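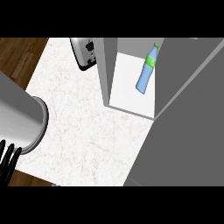

August, 3:40 pm. Fridge task in sim, Puna kitchen.

Episode 74 stopped again with a joint limit fault on the way to the bottle. Same joint as the last 2 times. The planner treats the open door as if it were still shut, so the arm swings wide and runs out of travel - nothing wrong with the gripper.

Checked the log: collision mesh for the door last updated at step 3, fault at step 1,207. Yuzhen Guo is looking at the mesh update. I've turned off the overnight batch until it's fixed. Don't copy this config to the real arm.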